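3.2 Gripper setup and upkeep

Each operator works with two hand-held grippers, one per hand. The bodies are printed by Prasis and fitted in our lab with Vakell finger pads. Before a unit is sent out, its left or right marking is checked against the serial list, and the code on the face is scanned so that every recording is tied to one device.

Pads are the part that wears first. We replace them as a pair after 2000 closures, or sooner if the edge has started to round. The mounting frame is then tightened again – a loose frame shifts the pads in the camera view and spoils the calibration. Of the 229 service entries logged since September, 145 were for pads or the screws that hold them.

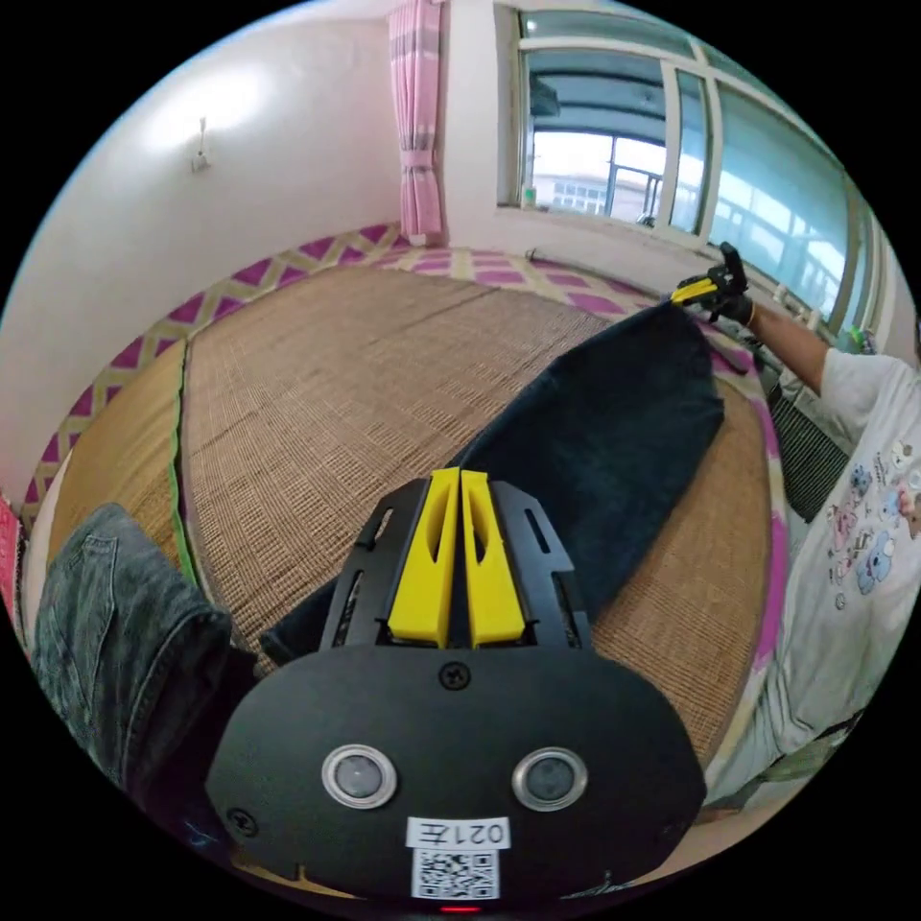 Page last changed: Jan 19, 2022

Figure 4. Trousers on a straw mat, handled with two grippers. The yellow finger pads of the near unit are upright on their black mounting frame, with the label and QR code on the face below the lenses.

Cloth tasks are harder on the pads than rigid objects. Denim and thick seams load the tips unevenly, and lint collects in the oval cutouts. Operators brush the pads out between garments and wipe the lenses at the start of each session. Gloves are worn throughout.

Calibration is repeated after every pad change. The operator opens and closes the empty gripper 100 times, and the width readings are compared with those stored for that unit. Units that drift are returned to Prasanna Bandara for a new Haslinger encoder – the Rivex part used in the first batch is no longer fitted.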